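Workshop tips: the sorting bin on the bench

Posted 30 Nov 2020

In our workshop all small things that have no home go first to one metal bin. I wrote these tips for the new members at Larnau, but my neighbour asked for them too, so I put them on the page.

Choose a bin with a flat floor

A round bucket makes everything slide to the middle and you must dig. In a sheet-metal bin with a flat floor the pieces stay where you put them. I bought mine second-hand from Petance for 68 dollars, and after four years it has only scratches. Before you buy, pass your hand (with a glove!) along the top edge. If it catches the glove, file it smooth or leave the bin in the shop.

Put it on the table, not on the floor

For a long time I kept the bin beside my chair and my back was complaining every evening. On the tabletop you can see to the bottom without bending. If your table is light wood like ours, put a piece of felt under the bin before you drag it. Metal corners leave grey lines in the wood, and these do not come off with soap. I tried also vinegar.

Carpet under the bench is a mixed blessing. Dropped parts do not break or roll far, but on a dark carpet a black screw is gone until you step on it. A magnet on a stick finds the steel ones.

Keep only a few things inside

The bin is for sorting, it is not for storage. When the floor of it is covered, stop and empty it. With a small group of things you can pick up each one without moving the others.
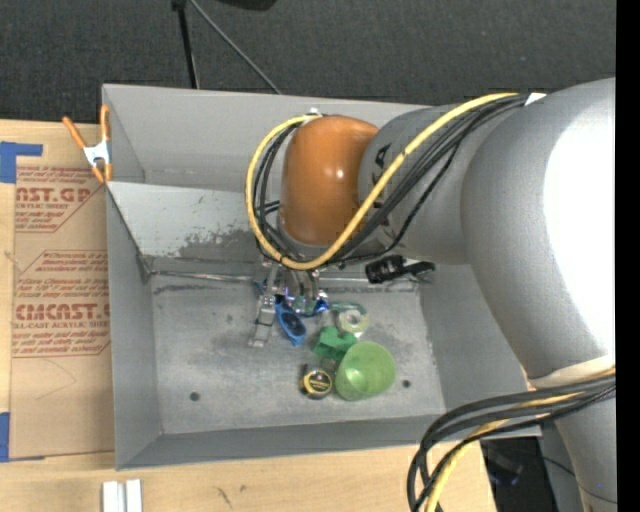

Decide on every piece one time

Take it out, look at it, and give it a place: drawer, repair box or garbage. Do not put it back "for later". Last March I emptied all my old jars this way and sorted 282 pieces. Of these, 94 went to the garbage and I have not missed any.

Clean the bin every month

Brush the corners first with an old paintbrush, then wipe with a cloth that is a little damp. Dry it well, also underneath. If you see a rust spot, rub it with fine steel wool and a drop of oil.

Labels

I use the paper ones from Nustavard. Write in pencil, the contents of drawers change more often than you think.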